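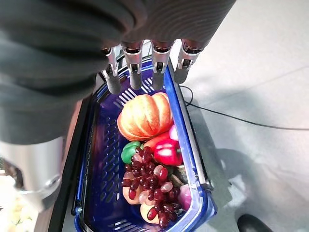 A blue shopping basket with its load of artificial produce, including the pumpkin.

The Sturkus grocery on Kovau Street has lost 22 shopping baskets since July, and its answer is a pumpkin that cannot be eaten.

Starting this month, the store is letting customers practice their shopping on fake fruit and vegetables before they get near the real thing. A corner by the entrance, formerly devoted to greeting cards, now holds a small pretend produce section. Children are the intended users. Adults have been slow to take the hint.

"I put it out for the four-year-olds," said manager Kyu-ri Gil. "The first person to fill a basket was a man in a necktie. He took his time over it, too."

The corner cost $387, most of it spent on the produce, which came secondhand from the Jernberg furniture showroom when it closed its kitchen department. Anyone who ever sat at a Jernberg breakfast bar and reached for the fruit bowl will know the stuff. The large orange pumpkin spent years on a sideboard that did not sell.

The baskets are the regular blue plastic ones with slotted sides and folding handles. Gil set aside a few older ones for the corner and said she would like it known that they are also not to be taken home. The missing 22 are believed to be in garages across town, holding clothespins and garden hose fittings. One was returned in the fall with a tomato plant in it. The store kept the plant.

Under the rules, taped to the wall at adult height, pretend shoppers may fill one basket each and must empty it when they are done. Real groceries may not be mixed in. The second rule was added after a cashier at register two spent some time looking for the price of a pepper.

Parents have mostly welcomed the idea. Several said it buys them enough peace to get through the dairy aisle. One father complained that his daughter now refuses ordinary carrots on the grounds that they are the wrong orange.

The MacKinnon bakery next door has been asked to contribute some display loaves and is thinking it over. Its window bread, varnished at some expense, has been admired for years and bitten twice.

The practice corner is open during store hours. A grown-up must stay with children under six. Baskets brought back from home will be accepted at the service desk through the end of winter, and Gil has promised to ask no questions, including about the hose fittings.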